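Filed under: Boards & Commissions / Meeting Minutes

SKUTVILLE PUBLIC LIBRARY
BOARD OF TRUSTEES
Minutes of the Regular Meeting, November

The meeting was called to order at 6:30 p.m. in the Memdale Branch community room, Chair Ho-yin Hsu presiding. A quorum was present. The Library Director, the Memdale Branch Manager and the Recording Secretary attended for staff.

1. Approval of Minutes

The minutes of the October meeting were approved with one correction. Under Item 4, "Parisi Street entrance" should read "Parisi Room entrance." Motion carried unanimously.

2. Public Comment

A resident of Memdale asked that the branch open earlier during school breaks. The Chair thanked the speaker and referred the request to the Director for a written reply.

A second speaker objected to the removal of bound newspapers from the reading room. The Director stated that the volumes have been moved to closed storage and can be requested at the desk with one day's notice. The speaker asked that a sign to that effect be posted. The Director agreed.

3. Director's Report

The Director reported 847 new cards issued since the start of the fiscal year. Summer registrations at the Memdale Branch made up the larger share. Use of the study rooms continues to rise in the late afternoon, and staff have begun holding bookings for no longer than ten minutes past the start time.

The elevator at the main building was out of service twice during the month. The service contractor replaced a door sensor after the second failure. Trustees asked whether the repair was covered under the present contract. The Director will confirm and report back.

The new catalog system, supplied by Prakano, is on schedule to replace the current one in the spring. Staff training will be held in the mornings before opening. Patrons will keep their present card numbers, but saved reading lists will not carry over. Trustees requested that notice of this be given well in advance, both by mail and at the checkout desks.
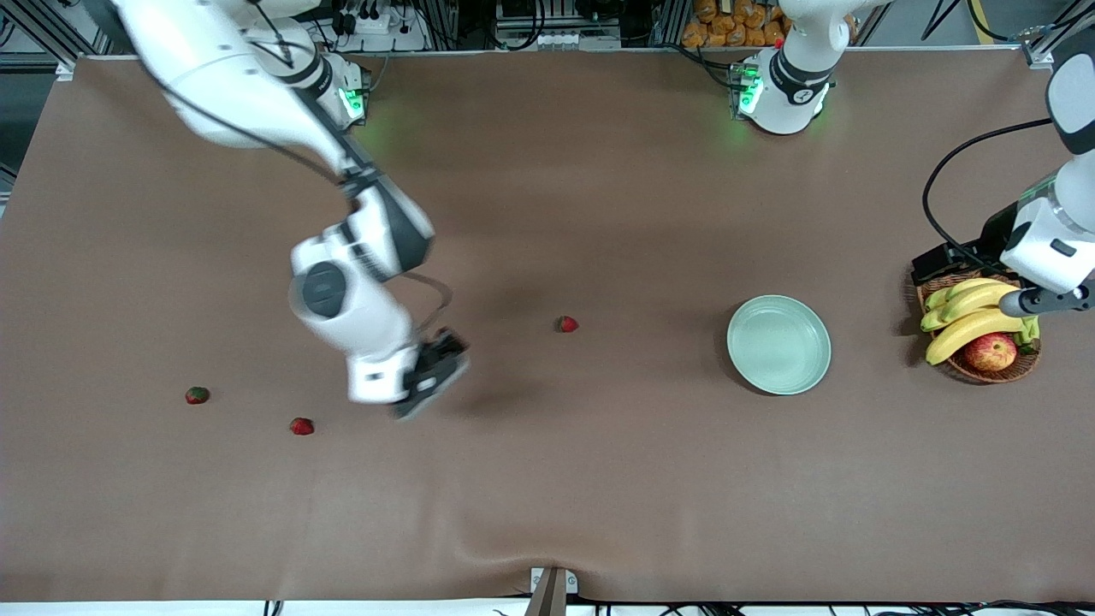 4. Late Fees

The Board resumed discussion of the proposal to end late fees on children's materials. The Director presented a written summary, which is attached to the file copy of these minutes. At present 318 children's accounts are blocked on account of unpaid fees. Under the proposal these accounts would be cleared and reopened. Charges for lost or damaged items would remain in place.

One trustee expressed concern that popular titles would be kept out longer. The Branch Manager replied that an item with a hold on it could still be recalled, and that an account would be suspended until a recalled item came back. Another trustee asked that teen materials be included. After discussion it was agreed that teen materials should be taken up separately once a full year of results is available.

It was moved and seconded to end late fees on children's materials, effective at the start of the new calendar year. Motion carried, with one opposed.

5. Parisi Room Rental Policy

The Board reviewed the draft policy for the Parisi Room. The draft sets seating at 100 and requires that groups leave the room by 8 p.m. on weekdays. Nonprofit groups based in Skutville would continue to use the room without charge. Other groups would pay a deposit, to be returned after inspection.

Trustees asked for clearer wording on the use of the kitchen and on who may sign for the key. The Chair asked that the phrase "reasonable condition" be replaced with a short checklist. The draft was returned to staff for revision. No vote was taken.

6. Other Business

Trustees were reminded that annual disclosure forms are due to the Recording Secretary before the next meeting. The Chair noted that two trustee terms expire in June and that letters of interest may be sent to the Director's office.

The roof inspection report for the main building has not yet been received. The item will be carried over.

7. Adjournment

There being no further business, the meeting was adjourned at 8:10 p.m. The next regular meeting will be held in the Parisi Room at the main building.

Respectfully submitted,
Recording Secretary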